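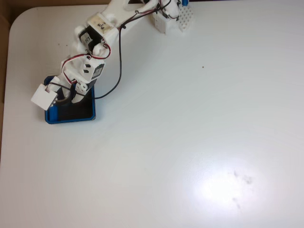 **Marla Oakes**
Supplies and shelving, Geraghty Street Workshop

**To:** wanent-bench list
**Subject:** Re: Blue trays, black tape, and the white table
**Date:** 2026-02-21

Hi all,

Answering the message from Thursday night, in pieces, with the quoted parts left in so that people who deleted the original can enjoy it again.

> Can we please settle the tray thing. I went looking for a blue tray at the start of my slot and there were none on the shelf. I found one under the sink with a plant in it. I have nothing against the plant.

The plant has been moved to a saucer. It was in one of the old Rerkis trays, the square ones with the rounded corners, the blue rim and the black inside. We bought 20 of them in August and I can lay my hands on seven. The other trays are out there somewhere, living full lives, and I would like them back. Check your lockers, your trunks, and the bottom of whatever bag you carry your lunch in.

For those who joined since August: the trays are for small parts on the benches. They are shallow on purpose. I have had two requests for deeper ones, both from people who I suspect want to put more things in a tray and then not look at them for a month. We have bins for that. The bins are gray and live by the door.

The black inside does divide opinion. Black screws vanish into it, I grant you. Anything white or shiny shows up nicely, and there was a vote, and black won. If you work mostly with dark hardware, put a sheet of paper in the bottom. It's an inelegant fix and I have been using it since the fall.

> Also the tape. Every roll I pick up is either three inches long or stuck to itself. Are we out or are we hiding it?

Bit of both. The Lemier order was short, and I did put two rolls in the high cabinet so there would be something left for the weekend people. I see now that this looks like hiding it. The cabinet isn't locked, it's just high.

On rolls stuck to themselves: fold the end under. A quarter inch is plenty. I know you're in a hurry. The next person is in a hurry too, and they are going to spend it scraping at the roll with a thumbnail, saying things about you.

Please also lay the tape flat when you're finished with it. A roll left standing on its edge will leave, and it will go behind the cabinets, where we already have a small collection going.

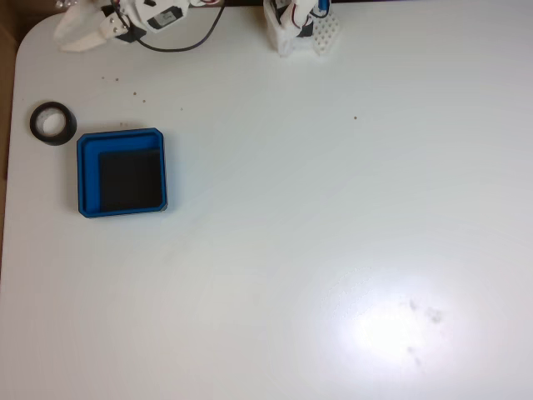
I would also like the tape to stay on the table it was found on. It keeps drifting over to the packing bench, which has a dispenser of its own, with clear tape in it, and has no business wanting black. If you're at packing and feel the need for black tape, walk over, tear off what you need, and walk back. Take the piece and leave the roll.

> And who decides what's allowed to sit on the white table? I cleared it off last week and got told off. The week before that I didn't clear it off and got told off.

I was responsible for one of those and I apologize for it. I stand by the other one, and I'll let you work out which is which.

We have never written down what the rule is, so let me try. The white table is a working table. Things that are in the middle of being used can stay on it between slots. If something is set up there, it is set up there, and you work next to it. What doesn't get to stay: coffee, coats, mail, bags, the good scissors (they have a hook, the hook has a label, the label says SCISSORS), and anything you were "just putting down for a second" on a day that wasn't today.

A tray and a roll of tape are fine. They can sit side by side on the left, where most people reach for them first, and they won't be in anyone's way. I'd sooner have them out and visible than put away so carefully that we have another thread like this one.

When you wipe the table down, go around things. Don't stack everything in a tray, wipe, and then put it all back from memory. We tried that. It took an entire evening to get a certain set of washers back in order, and I was not charming company by the end of it. Plain cloth, a little water. The orange cleaner is for the floor, and it leaves a haze on white that makes the table look as if it's been breathed on by a horse.

The rounded corners, since somebody always brings them up: yes, stuff slides off them more easily than off a square corner. No, we aren't getting a different table. Move the stuff in a few inches.

> I'd be happy to label the trays if that would help.

It would, thank you, and I'm going to hold you to it. Two requests. Put the label on the underside. The last time we labeled things in that room we used the top of everything, and by spring it all looked like a yard sale. And please write the bench on it and leave people's names off. Once a tray has a name on it, it gets treated as a pet.

Use the cream labels in the drawer under the kettle. The white ones are meant for the freezer and have an adhesive that will outlive us. A fine marker is better than a ballpoint, which skips.

> Last thing. Is there money for more trays or should I just bring a cookie sheet from home?

There is money. The supplies line has 980 dollars left in it through the summer, and I was hoping to spend it on something more thrilling than trays, but here we are. I'll wait two weeks to see how many come home. If we're still short after that I'll put in another Rerkis order, same size, same blue, so they nest. The item number is 2452 if anyone wants to look them up and tell me they've found them cheaper. Please include shipping before you tell me.

Don't bring the cookie sheet. The last one got cut up for a bracket, and its owner still brings it up at potlucks.

I'll be in on Tuesday evening with a box marked TRAYS, and I'll leave it by the door all week. You can put yours in while nobody is looking. I won't ask where it's been, though if there's dirt in it I'd appreciate a rinse.

Marla

P.S. The second plant, the one in the measuring cup, is also going to need a new place to live.

--
You are getting this through the wanent-bench list. To switch to the weekly digest, reply with DIGEST in the subject line.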